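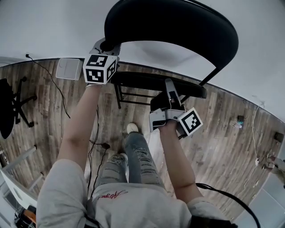
Photo: Nokuthula Nkosi

Workshop notebook, December
Continuing with the iron gall ink, batch 11

Started at 8 in the morning. The galls from Shezi were already crushed yesterday, so I went directly to the soaking. I used rain water again. The tap water in this building gives a brownish tone in the first hour and I don't trust it for comparison.

The recipe is the one Nokuthula copied for me from the household book of 1853, the one with the missing cover. The writer says to let the galls stand "until the liquor is strong", and this is all the help she gives. For batch 10 I waited too short and the ink was grey on the page, even after it had time to darken. Now I leave them 30 hours and I will taste nothing, whatever the book recommends.

Notes on the crushing. I had pieces from the size of a lentil to almost powder. The powder goes through the cloth and makes mud in the bottom of the jar. Next time sieve first and keep the powder apart. Unathi thinks the powder is where most of the colour comes from and that I should not be so proud of a clear liquid. Perhaps he is right, but mud in the pen is a nuisance and I am the one who cleans the nibs.

Midday. Liquid is the colour of weak tea. Smell is like a wet cellar. No mould on the surface. Stirred with the glass rod and covered it again.

While waiting I looked again at the test sheets from batch 9. These are on two papers, the Idis cotton and the cheap Castaser pad we use for everything. On the Idis the line stays narrow and the edges are clean. On the Castaser it spreads a little at the end of each stroke, where the pen rests. I wrote the alphabet on both, with the same nib and as near as I can to the same speed. The letter g is the worst, there is a small blot in every tail. I think this is too little gum and not a fault of the paper, as the shop ink behaves properly on the same pad.

To do for the gum arabic: dissolve it apart in warm water, the evening before, and strain it. In batch 9 I put the lumps straight into the jar and some of them were still there at the end, like small stones. I had to throw away the last part of the bottle.

3 in the afternoon. Unathi came to ask about the label for the storage jars. We agreed on: batch number, month, who made it, which galls. The Nanex labels do not hold on glass when it is cold in the store room, so we will tie paper tags with string until somebody finds a better glue. He also took the small scale to his bench. If you are reading this and need the scale, it is with him.

One question I can't answer yet. The old recipe puts the copperas in at the end, cold. Nokuthula has a later one, from a school manual, where everything is simmered together. She prefers the later one as it is quicker. I would like to make both from the same galls and write with them side by side, then leave the sheets in the window until autumn. It is the only fair way that I can see. There are enough galls for it if I keep the batches small – 2 jars, no more.

Before leaving: liquid darker, now like strong tea. The cloth for straining is washed and hangs by the sink. Please do not use it for the coffee.

Tomorrow: strain, weigh the copperas (ask for the scale), dissolve the gum. Write first line at once, then again after one hour, and put the sheets in the grey folder. Order more galls from Shezi, whole ones, not broken.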